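Living > Rooms > Conversations

We use cookies to remember your preferences and to understand how readers use this site. By continuing to browse you accept this. Manage settings

The fruit tray will not save your bedroom

I went in doubtful and I should admit that first. The woman I was meeting arranges bedrooms for a small firm called Brikulell, and the pitch that reached me was that a single tray of fruit, set on a bed, changes how a person uses the room. I have read a lot of pitches like that. Most of them are selling a tray.

She was not selling a tray, at least not on the Sunday I sat in her apartment. She asked me not to use her name because two of her clients would recognize their own bedrooms in what she said, and she was right to worry. She talks about other people's rooms the way a mechanic talks about other people's brakes.

"A bed is the biggest table most people own," she said. "They put laundry on it, they put the mail on it, they put a laptop on it and then they eat over the laptop. I'm asking them to put one thing on it on purpose."

I asked why the one thing had to be fruit. Books would do it. A folded blanket would do it, and a folded blanket doesn't go soft.

"Fruit gets eaten or it goes bad," she said. "Either way you have to come back and deal with it. A stack of books can sit there until spring and you'll stop seeing it by Wednesday."

That is a better answer than I expected, though it still sounds like a chore dressed up as a treat. I told her so. She shrugged and peeled a mandarin.

Her rules are short. The tray has to be shallow, so you can see everything in it from the pillow, and it needs sides that stand up straight, so a round thing stops when it reaches the edge. Nothing cut. Nothing with juice on the outside. She likes fruit of different sizes together, and she does not separate them. I said cherry tomatoes were a strange choice for a bed and she said they were the first thing to go, every time, because people will eat a tomato without deciding to.

"Eight pieces," she said. "With 16 it's a grocery delivery. You look at it and feel behind."

Did she test that? She did not. She tried 16 once for a client who had guests, and the client complained about plums for a week. I wouldn't call that evidence, and when I pointed this out she agreed with me faster than I liked.

On color she was more convincing. She thinks white bedding makes any object look like it's waiting for a price tag, and she prefers a comforter with a big loose print, the kind with blobs in a couple of grays and one warm shade. Mustard orange is her favorite because mandarins sit so close to it. The tray should be dark. Green is good, she said, and black is not, because plums vanish on it.

I wondered aloud whether anybody keeps this up. Her own follow-up calls suggest that plenty of them don't. One household used the tray for phone chargers within a month. Another moved it to the kitchen, where it did what a fruit bowl does. She counted that one as a success, and I wrote "hm" in my notes.

Then there's the money. Brikulell charges for a bedroom visit, and the firm it rents storage from, Zarnier, sells lined baskets that keep turning up in her recommendations. She says she gets nothing for this.

"I'd suggest a baking sheet if it had nicer corners," she said. "Buy used. Scratches don't matter. If the finish is worn on one side, turn that side to the wall, or leave it. It's for plums."

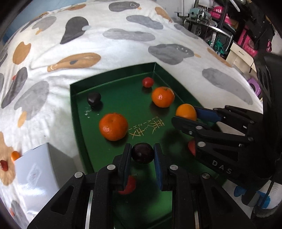

We went around again on whether any of this belongs in a bedroom at all. I hold that food near sheets is a mistake. I have washed a tomato seed out of a pillowcase and I remember how long it took. Her position is that people already eat in bed, crackers mostly, and whole fruit leaves less behind than crackers do. She has a point about crackers.

What about the pits? I asked. And the peel? The whole scheme skips the part where somebody is lying there at eleven at night holding a wet plum pit.

She laughed at that and didn't have much. A saucer, she said, on the nightstand. So the one thing on the bed is now one thing on the bed and a second thing beside it.

She also told me lettering on a tray doesn't bother her, even right in the middle where the fruit goes. Some clients want a plain surface and will pay extra for it. She thinks a bit of gold print gives the eye a place to land once the fruit is gone.

I bought mandarins on the way home. They're in the kitchen, in a bowl.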